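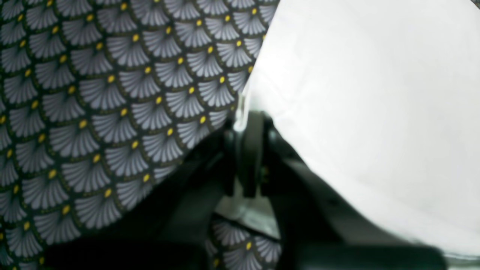 According to Paline, the hard part of the course is the cloth, and most students do not believe it until their third week. They arrive wanting to pick up boxes. "A box is where you left it," Paline says. "Cloth has a different shape every time you let go of it, so a program that plays back fixed positions is no use by the second attempt."

The student project at Skonuvport runs in the evenings and goes by the name Clukside. It has one task, set in June and unchanged since: take a piece of fabric, find an edge, lift it and lay it down folded in half. Teams work with a two-finger gripper and a small camera at the wrist. They write their own control code and keep their own records.

Asked why the camera sits so close to the fingers, Paline gives the short answer first. "You want to see the edge at the moment you close on it." The longer answer concerns what is lost. At close range a large part of the view can be filled by one surface, anything outside a narrow band of distance goes soft, and the gripper hides part of what it is about to touch. Teams are told to plan the approach from further back and to use the near view only for the last 3 centimetres or so of travel.

Printed fabric is a separate matter. A regular pattern gives the software plenty of points to follow, but the points look alike. "It will match one repeat to the next and report good confidence," Paline says. "The arm then moves one repeat to the side." One team lost 11 runs in a row to this before they limited how far a matched point could move between two images. Plain fabric has the opposite fault, with too few points to match, and bright lamps make it worse. The lamps are now turned down before each session.

Marking is by log file. Each team hands in 100 attempts, good and bad, with the settings used for each. An attempt counts if the fabric is released folded and the top edge lies within the agreed margin. A team that leaves out its failures is asked to start again. The present group has recorded 261 attempts between them, and Paline expects the last sets to be late.

On closing force, the advice is to start low. Too little and the fabric slips, too much and the fingers take up two layers. Detecting the second layer is still unsolved at Clukside. One team compares motor current at the end of the close. Another lifts slightly, stops and takes a second image. "The second method is slower and so far I prefer it," Paline says. "The current reading drifts as the motor warms up."

The next session covers calibration of the wrist camera. Students should bring their June settings file.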